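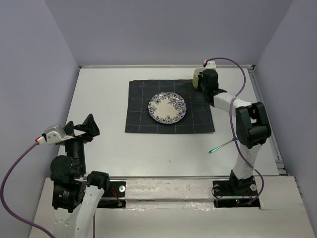
Aug 14, 2020

Plate and cloth setup, second table. Continuing the set for Drodlow. Target is 200 good episodes with this plate before we change to the next object, and today I added 61.

Started late. The leader arms needed a new zero again, the left one was off at the wrist and I only noticed when the follower touched the side wall at the start position. Did the zero two times, the second time it stayed. Please do not trust the saved values in the Tillport folder, they are from before the motor was changed.

Start state for every episode: cloth near the back of the table, plate on the cloth with nothing on it, both grippers away from the cloth. I move the plate a little between episodes, and every tenth episode I turn the cloth also. I do not pull the cloth flat. In the first batch it was always perfectly smooth and the policy from Lotovier then failed on each small wrinkle, so a wrinkled edge is welcome.

Task text is the same as before: "lift the plate with the right arm, pass to the left, put down on the table". The right arm has to come at the rim from the side, very low. If the finger goes on top of the rim, the plate tips and the grasp is lost. I threw away 6 episodes for this. Another 4 I kept but with the label "retry", where the first grasp slipped and the second was fine. I think these are useful – we have almost no recoveries in the set.

The purple cables. On the left arm the cable hangs in a wide curve, and when the wrist turns far it pulls at the connector. No dropouts in the log today, but I would like to fix it with a clip on the link before the next session. The right one has enough length, the loop over the joint moves freely.

The table has smudges and one small dark speck near the middle. I did not clean it in the middle of the batch, to keep all the episodes alike. Clean before the next batch, and write in the sheet that it was cleaned.

Speed: I was too slow in the first part, with long stops before the grasp. Gatti's training script cuts the idle steps at the beginning but not the ones in between, so long stops stay in the data. Later I tried to move without waiting and the handover looks much better in replay.

Open points:
- clip for the left cable
- ask Drodlow if they want the blue flower plate only, or also a plain one (contrast with the table will be poor)
- bowl and cup wait until September
- copy today's episodes to the shared disk, not done yet, the disk was full

Workshop notebook | Contact: ask at the bench | Back to top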